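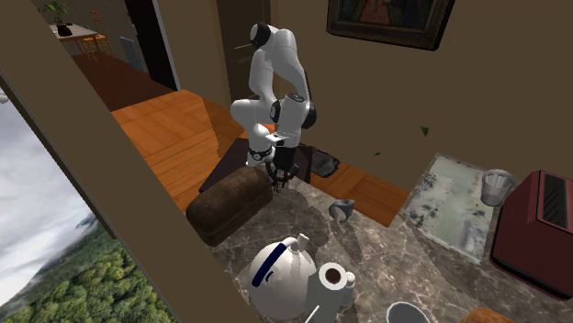

Arnout Brouwer escribió tras la convocatoria anterior que el primer día perdió la mitad de los intentos por soltar el pulsador de habilitación antes de cerrar la pinza, y que la guía debería advertirlo en la primera página. Ya lo advierte.

Inicio | Convocatorias | Proyectos | Equipo | Contacto

Última actualización: diciembre

CONVOCATORIA DE OPERADORES DE TELEOPERACIÓN EN SIMULACIÓN. PROYECTO VUSTACH

Curance selecciona participantes para grabar demostraciones de manipulación con un brazo de siete ejes en entornos domésticos simulados. El operador gobierna el efector final con un mando de seis grados de libertad y ejecuta tareas de cocina sobre encimera: agarrar, trasladar, orientar y depositar. Cada demostración se almacena con la trayectoria articular, la apertura de la pinza y las vistas de cámara.

Plazas: 15.
Dedicación: cuatro sesiones semanales de 108 minutos, con una pausa intermedia obligatoria.
Lugar: sala Jondora, turnos de mañana y tarde. No se admite trabajo desde casa.
Compensación: por sesión completada, con independencia del número de demostraciones válidas.

Requisitos

- Mayoría de edad y visión normal o corregida.
- Coordinación bimanual suficiente para usar mando y pedal a la vez.
- Lectura fluida de español; los mensajes del simulador están en inglés.
- Se valora experiencia previa con CAD, control numérico o guiado manual de brazos. No es excluyente.

Las tareas se reparten en dos niveles. En el primero se trabaja con objetos rígidos y tolerancia amplia. En el segundo entran piezas planas, objetos con cadena o cordón y agarres próximos a la superficie, donde la orientación de la muñeca decide el resultado.
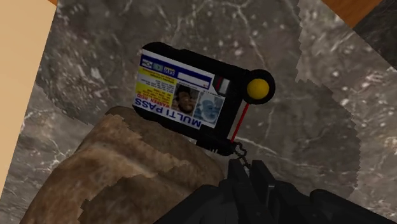
¿Hace falta saber programar? El operador solo maneja el mando y la pantalla de etiquetado; la configuración de escenas corre a cargo del equipo técnico.

Criterios de validez. Una demostración se descarta si hay colisión del brazo con la encimera, si el objeto cae fuera de la zona de destino o si el operador permanece más de 30 segundos sin movimiento. Las correcciones a mitad de trayectoria sí se aceptan y deben conservarse. La campaña anterior, Chaiyaporn, cerró con 1217 demostraciones válidas.

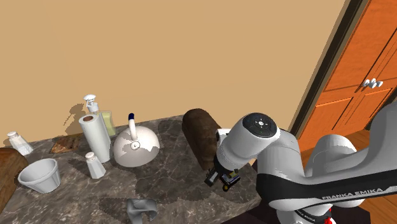 La prueba de acceso dura una sesión y se realiza con el mismo mando que la campaña. Se evalúan la suavidad de la trayectoria, el número de reintentos y la calidad del etiquetado. Conviene planificar la aproximación antes de pulsar: con un pan alargado puesto de pie junto al hervidor, por ejemplo, una entrada lateral de la pinza desde ese lado deja poco margen, y se prefiere el descenso vertical con los dos dedos hacia abajo. No se penaliza la lentitud.

Solicitudes: formulario de la sección Convocatorias, con disponibilidad horaria y mano dominante. Las pruebas se asignan por orden de llegada. El listado de admitidos se publica en viernes.

Comentarios (3)

L. M.: ¿El mando se puede configurar para zurdos? En el formulario piden la mano dominante pero no dicen para qué.

Curance: Sí, hay dos puestos con el pedal y el mando invertidos. El dato se usa para asignarlos.

rgil: Hice Chaiyaporn. El pedal cansa más que el mando, llevad calzado plano.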